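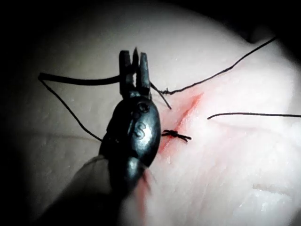 According to Rosalba Ferri, the Gosten passage should be classed as a ferry route with cabins, and the word "cruise" came into use only when the cabins were first sold with meals included. Most later accounts follow her on the first point and ignore the second.

The Gosten passage is a passenger service on the River Rena between the towns of Prinwood and Gosten. It covers 200 kilometres and passes through 11 locks. The downstream journey takes three days and the upstream journey four. Boats run from April to October.

Route
Vessels leave Prinwood from the lower quay at 7 a.m. and tie up for the first night above the Ruggiero lock. Below this lock the river widens and the banks are low, with grazing land on both sides. The second night is spent at a mooring without road access. Gosten is reached on the third afternoon, the hour depending on the queue at the last lock.

Vessels
Boats on the route are limited to a length of 50 metres by the lock chambers. The usual type has 20 cabins on two decks, a dining room forward and an open upper deck. The wheelhouse can be lowered to clear the road bridge at Ruggiero, and the upper deck is closed to passengers while this is done.

Fares and boarding
Fares are charged per cabin and include meals, lock dues and bed linen. Single travellers pay the full cabin rate except in April and October. Bicycles are carried on the foredeck if booked ahead. Passengers may leave at Ruggiero, but no refund is given for the unused part.

Water levels
Low water in September can close the reach below Ruggiero. Passengers are then taken on to Gosten by coach. Lev Melnychuk's guide to the river advises travelling in May for this reason, while Danuta Ziółkowski prefers June, when the locks keep longer hours.

See also
Rena towpath
Ruggiero lock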